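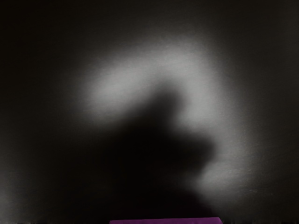
Pesine, January

The tide gauge at Pesine stood in a brick well at the end of the north quay, and it had drawn the level of the harbour on paper since before the quay was widened. A float rose and fell in a pipe. A wire ran from the float over a wheel, and the wheel moved a pen. The drum turned once a day. Ysaline Gaillard changed the paper at eight each morning, wrote the time on both ends of the sheet, and signed it.

She had done the work for 19 years. The log had a column for remarks, and in most weeks she left it blank.

On the morning the Guserard went out, the remark was: Pen reads high by 2 cm. Checked against staff. Staff agrees with pen.

This was not a proper remark. If the staff and the pen agreed, there was no error to report, and the water was simply two centimetres higher than the tables said it should be. Aatos Eskola, who compiled the returns at the Abreu office, telephoned at half past ten to say so.

"What was the pressure?" he asked.

"High. It should have pushed the water down."

"Wind?"

"None."

"Then strike the remark out and enter the level."

She struck it out with a single line, so that it could still be read, and put her initials beside it. That was the rule for corrections.

The next day's sheet also read high. So did the one after. She cleaned the float pipe, which had a little weed in the lower inlet, and replaced the wire. She measured the new wire twice. She walked up to the bench mark on the chapel step with Ashwin Arumugam from the harbour office, and they levelled down to the quay and back again in a cold drizzle. The run closed within tolerance. The quay had not sunk. Ashwin wrote the figures in his own book as well as hers and asked whether the Guserard had reported in.

"Not to me," she said. "She wouldn't."

The Guserard was a survey launch. It had gone to sound the bank off Trovard with three people aboard, and one of them was Sveva Serra, who had lived in the upper half of Ysaline's house for six years and had left her boots in the hall. The launch was due back on the fourth day. On the fifth the harbour office sent out a boat, and on the sixth it sent two.

Ysaline changed the paper at eight.

On the seventh night she went down to the well with a lamp, at low water. There was no procedure for a reading at that hour. The pen was moving. The usual trace at slack water was a flat line with some thickness to it, from the small chop that got past the inlet. This one had a regular swing, a few millimetres up and the same down. She timed it against her watch for 30 minutes. The period did not change. Boats, swell and the harbour's own rocking all had periods she knew, and it was none of them.

She wrote the period on the sheet, in pencil, near the line.

Nabila El Fassi ran the gauge at Trovard, on the far side of the bank. They had never met, but they had exchanged monthly sheets for years, and each knew the other's handwriting. Ysaline rang her at six in the morning.

"I've got it too," Nabila said. "Mine goes down when yours goes up. I thought it was my bearing."

"Did you enter it?"

"In pencil."

They read their times to each other down the line, slowly, and repeated them back. Then Ysaline spread the chart on the kitchen table and laid off the distances. With two gauges one can draw a curve but cannot fix a point on it. The curve crossed the bank and came ashore on a strip of shingle where the sounding tables gave 396 and a question mark, a figure that had been copied from one edition to the next. The search boats had no reason to look there — the launch drew too much water to get near it.

She took the chart to Ashwin. He looked at it for some time, then at the levelling book, then picked up the radio handset and gave the position twice.

At eight she went down to the well and changed the paper. The old sheet had the swing on it until 7.52, and after that the line was flat. She wrote the time on both ends and signed it. In the remarks column she put: Level as predicted. Then she went back up to the house and moved the boots nearer to the stove.

Contact the editors | © The authors, all rights reserved | Back to top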